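Chapter 7

The Room You Already Have

After reading this chapter you should be able to
- tell a wall that holds something up from a wall that is merely there
- place a work table in a room that has a stair in it
- describe what a bare ceiling does to sound and light
- write a room survey that a stranger could use

Key terms: course, mortar joint, landing, recessed light, running bond, circulation, survey

Most students arrive at this chapter hoping to design a room from nothing. It is a pleasant hope. The trouble is that rooms from nothing are rare, and the people who commission them tend to hire somebody who has already passed the course. What you will be given in your first years of work is a room that exists, with a stair where you would not have put one and a wall that somebody once loved.

Dragica Janevski, whose survey notes we use throughout Part Two, spent the first half of her working life on offices and the second half on what the offices were turned into. Her notes on the Mokilier building run to 358 pages. The building has 3 floors. Students sometimes ask whether the notes could have been shorter, and the answer is that an earlier set was, and the new stair was ordered from it, and the stair did not fit.

7.1 Starting with what will not move

Begin any survey with the things you cannot afford to change. In a converted building these are usually the outside walls, the stair and the height of the ceiling. Everything else, including the opinion of the client, can be shifted with enough patience.

Brick is the first of these that people notice. A brick wall inside a room is treated by many owners as a kind of family portrait, to be lit and admired and never leaned on. Before you join in, find out what the wall is. It may be the structure of the building. It may be a single skin put up to hide a pipe. It may also be thin slices of brick glued to a board, in which case admire it all you like but do not hang a bookcase from it.

Look at the color as well. Few brick walls are one color, and a mix of reddish brown and tan will pull any paint you put beside it toward pink or toward mud. Test your white next to the wall. Dušan Dimitrov, who painted the Mokilier stair hall, tested his in the parking lot and has since painted the hall again.

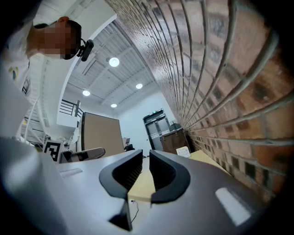
A table is the next question, and the one where beginners lose most of their marks. They put it in the middle of the floor, where it looks well on a plan and where everyone must walk around it for the life of the building. Try it near the wall first. A light wooden top beside dark brick gives you a bright surface to work on and a clear edge to the room, and it leaves the floor free for people on their way to the stairs.

There is a cost. Whatever is put down at the back of a table like this - a card, a receipt, the one piece of paper with the door code on it - will travel to the foot of the wall and stay there. Allow for this. Some designers leave a gap behind the table, and then the paper travels to the floor instead.

7.2 The stair as a neighbor

A stair in a work room is part of the furniture, except that it makes noise and you can't sell it. White paint and metal railings make it look lighter than it is. They do nothing for the sound of Rok Nikolaidis coming down it with a box of samples, a sound recorded in Janevski's notes under "Morning."

Check the landing too. Anyone standing at an upper railing has a fine view of whatever is on the table below, and people will stand there. If the work is private, turn the table or move it. A sign asking people not to look has been tried.

7.3 Overhead

A ribbed ceiling with its beams on show is often painted white, partly to spread the light and partly in the hope that the eye will slide past the joints. Hard surfaces above and hard surfaces at the side mean that voices carry. Two people can hold a quiet talk in such a room provided they don't mind it being general.

Round lights set into the ceiling are tidy and stay out of the way. They also throw shine on any glossy surface nearby, sealed brick included. Sit down at the table before you approve them. Clients approve lights standing up, on a ladder if one is handy, and then spend years in a chair.

Before you read on

Choose a room you use every week and did not design. Survey it in up to 40 minutes, using the headings of Sections 7.1 to 7.3. Leave out anything you would like to be there. Then give your notes to a classmate who has never been inside and ask for a sketch. Keep the sketch, however much it hurts, as you will need it for Section 7.4.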